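Tandel 400 Owner's Guide
Section 6: Chain care and adjustment

Reading time: 3 minutes

Check the drive chain on your Tandel 400 before any long ride, and at every service stop shown in the booklet under the seat. A slack chain wears the sprockets and makes the gear change rough. A tight one loads the gearbox bearing.

Before you start

Park on level ground, switch off the engine and take out the key. Let the exhaust cool. You will need the axle spanner from the tool roll, two open-ended spanners, a steel rule and a clean rag.

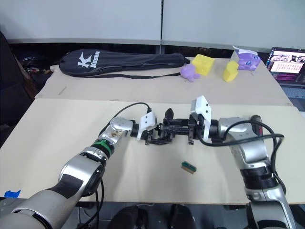

Fig. 6.1 Work area

CAUTION: Never turn the rear wheel with the engine running. Fingers can be drawn between the chain and the sprocket.

Checking the slack

1. Put the bike on its side stand and select neutral.

2. Find the middle of the lower chain run. Push the chain up, then down, and measure the total movement with the rule. It should be between 25 and 35 mm.

3. Roll the bike forward a little and measure again. Do this until the wheel has made one full turn. Chains stretch unevenly, so work from the tightest reading.

Note: Bikes with the Jurker lowering kit use a different range. See the sheet supplied with the kit.

4. Look for stiff links, rust and missing O-rings. If you find any, fit a new chain and both sprockets together. The standard chain is part number 2101. 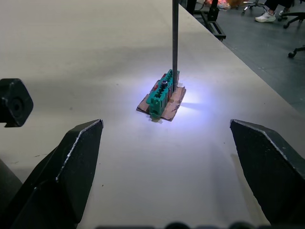 Adjusting the slack

1. Loosen the axle nut by one turn. Leave it on the thread.

2. Slacken the lock nut on each side of the swingarm.

3. Turn both adjusters by the same amount, a quarter turn at a time. Clockwise takes up slack.

4. Check that the marks line up on both sides. If they differ, the wheel is out of line and the tyre will wear on one edge - set this right before going further.

5. Tighten the axle nut to 102 Nm, then the lock nuts.

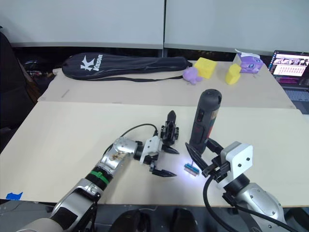
6. Measure the slack once more, as it often changes when the axle nut is tightened. Spin the wheel by hand and pump the rear brake pedal until it feels firm.

CAUTION: Do not ride if the axle nut has not been set with a torque wrench. Ask your dealer to do it.

Cleaning and oiling

Wipe the chain with paraffin on a rag, dry it, then apply chain lube (part number 1469) to the inner side of the lower run. Keep it off the tyre and brake disc. Leave it overnight if you can.

Related sections
Section 5: Tyres and wheels
Section 7: Brake pads and fluid
Section 8: Battery and fuses
Fitting the Jurker lowering kit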